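Gronow Public Library to Open Household Textile Exchange

Mon 19 April

The Gronow Public Library will open a household textile exchange in the lower reading room of its main building next month. Residents will be able to bring in clean fabric goods they no longer use and take home items left by others at no charge. The exchange will be open to all residents of Gronow and Stalell, with or without a library card.

The library board approved the service at its last regular meeting, following a trial held at the Stalell branch in November. The trial ran for 12 days and was extended once at the request of visitors. Staff at the branch reported steady use on weekday afternoons and heavier use on Saturday mornings, when the branch also holds its story hour.

Under the rules adopted by the board, the exchange will accept towels, pillowcases, curtains, tablecloths, aprons, scarves, cleaning cloths and fabric remnants. All items must be washed and fully dry when they are brought in. Remnants should be large enough to be folded at least once. Sheets and blankets will be accepted if they are folded and tied with string or ribbon, with the size written on a slip of paper where it is known.

The exchange will not accept mattresses, carpets, pillows, electric blankets, shoes or items with a strong odor of smoke or fuel. Clothing is also excluded for the time being. Residents who wish to pass on clothing may continue to use the collection boxes behind the Ballonitz Street fire station, which are emptied on a separate schedule and are not managed by the library.

Each household may bring in up to 16 items per visit and may take home up to five. The limit on items taken home was set after the November trial, when the most popular goods, chiefly curtains and table linens, were often gone within an hour of opening. The board will review both limits after the first season and may change them by notice posted at the front desk.
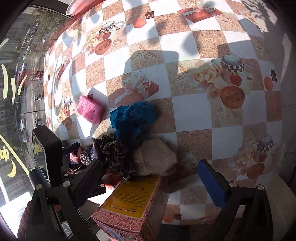 Cloths and other small household items on a checkered tablecloth.

Small household goods such as sponges, buttons, thread, zippers and unused sewing supplies will be handled at a separate counter near the entrance to the reading room. These goods do not count toward the household limit. Sponges must be new. Scissors, rotary cutters and needles must be handed to a staff member and may not be left on the counter.

The lower reading room has been closed since the replacement of its heating pipes. Work on the floor was completed in the winter, and the room has been fitted with shelving moved from the former periodicals area. The periodicals themselves are now kept on the second floor, next to the local history shelves, and will remain there. The entrance from the parking lot has a ramp, and the door at that side will be unlocked during exchange hours.

Shelves will be marked by type of goods. Residents are asked to place their items on the intake table and to allow staff to sort them. Items that do not meet the rules will be returned to the person who brought them. The library cannot hold goods for later pickup, take requests for particular items by telephone or record who has brought or taken any item.

A mending table will be available in the same room. It will be supplied with two sewing machines on loan from the Anolitz Adult School, along with irons, measuring tapes and a cutting mat. Use of the sewing machines is limited to one hour when others are waiting. Children under 12 may use the mending table with an adult present. The adult school will also offer a short evening course on basic repairs, covering hems, torn seams, patches and the replacement of zippers. The course will meet in four sessions, and registration will be handled by the adult school office and not by the library.

The cost of the service will be met from the existing programs budget. The largest single expense is the purchase of storage bins and labels. The town has agreed to provide laundry service for table covers and for the cloths used in cleaning the room. No change to library opening hours is planned, and no other program will be reduced to make space for the exchange. The Thursday language circle, which met in the lower reading room before the heating work, will return to that room in the evening after the exchange has closed for the day.

Goods that remain on the shelves for more than two months will be removed. Those in good condition will be offered first to the Anolitz animal shelter, which has asked for towels and plain cotton sheets, and then to the school art rooms in Gronow and Stalell. Material that cannot be used by either will be sent to the county transfer station for textile recycling. The transfer station requires that such material be bagged and free of metal parts, and residents are therefore asked to remove curtain hooks and rings before bringing items in.

The Stalell branch will serve as a drop-off point only. Items left there will be taken to the main building twice a week with the regular book delivery. The Ballonitz bookmobile will not carry textiles this year. The board discussed the matter and noted that space on the vehicle is fully taken up by large-print books and children's titles. A proposal to add a trailer was not put to a vote.

Residents are reminded that goods are given and received as they are. The library does not test, repair or guarantee any item and makes no statement about fiber content or safety for infants. Persons with allergies are advised to wash all items again before use. Goods left outside the building when the library is closed will be discarded.

The exchange will be open Tuesday and Thursday afternoons and Saturday mornings. It will close on public holidays and during the annual book sale, when the lower reading room is needed for sorting. A printed copy of the rules is available at the front desk of the main building and at the Stalell branch. Copies in large print may be requested at either location.

Residents who wish to help with sorting may leave their names at the front desk. Shifts last two hours, and a short introduction will be given before the first shift. Students at Gronow High School may count these hours toward their community service requirement if the form is signed by a member of the library staff on the same day.

Written comments on the limits and accepted goods may be placed in the box at the front desk or mailed to the library office. Comments received before the end of the first month will be included in the packet for the next regular meeting of the board, which is open to the public.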